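Section 9. Setting Up the Kofler Countertop Water Filter

Read this section through before you connect anything. The work takes about 13 minutes once the faucet adapter fits. If your faucet has a pull-out sprayer, stop and see Section 11 first, as the diverter valve cannot be used on that type.

Parts needed

Filter housing with base
Cartridge, sealed in foil
Diverter valve
Two hoses, one marked blue
Three adapter rings
Rubber washers (one spare)

9.1 Choosing a place

The housing must stand on a flat, level surface within reach of the hoses. Keep it away from the stove and out of direct sun. Leave enough space above the housing to lift off the cap when the cartridge is changed.

Stone, tile and laminate counters are all suitable. On a polished surface, wipe the counter with a damp cloth and let it dry before setting the base down. The rubber feet do not hold on a greasy or dusty surface.

Move cutting boards, dish racks and small appliances to one side while you work. Some water will spill when the hoses are first filled.

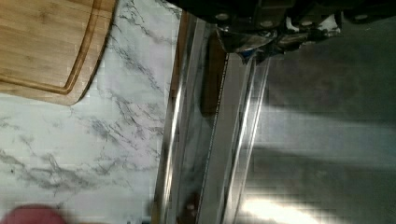
Bamboo cutting board on the counter
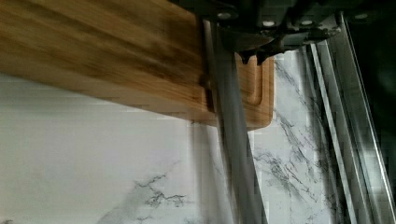
Kenna Baxter writes that her first base kept sliding toward the sink until she washed the rubber feet in dish soap, and that she now does this at every cartridge change. We have added it as step 2 below.

9.2 Fitting the diverter valve

1. Turn off the faucet and unscrew the aerator. Keep the old washer with it in case you remove the filter later.

2. Wash the rubber feet of the base with dish soap, rinse, and dry.

3. Try the adapter rings by hand until one threads on smoothly. Do not force a ring that starts at an angle.

4. Place a washer in the ring and screw the diverter valve onto it. Hand tight is enough.

5. Run cold water with the lever in the faucet position. If the joint drips, take the valve off, reseat the washer and try again.

CAUTION: Do not use pliers on the valve. The collar can crack, and the crack may not leak until some days later.

9.3 Connecting the hoses

6. Push the blue hose onto the inlet of the housing until it stops. Pull back gently to check that it holds.

7. Push the other hose onto the outlet.

8. Connect the free ends to the valve. The blue hose goes on the side marked IN.

NOTE: Housings sold under the Vetau name have the inlet on the left. On all others it is on the right.

9.4 First flush

9. Insert the cartridge with the arrow pointing up and close the cap.

10. Open the cold tap halfway and move the lever to the filter position.

11. Let the water run for 11 minutes. It may look gray at first from carbon dust.

CAUTION: Never run hot water through the filter. If this happens by mistake, replace the cartridge.

Write the month on the cap label. Replacement cartridges are listed under part number 1589.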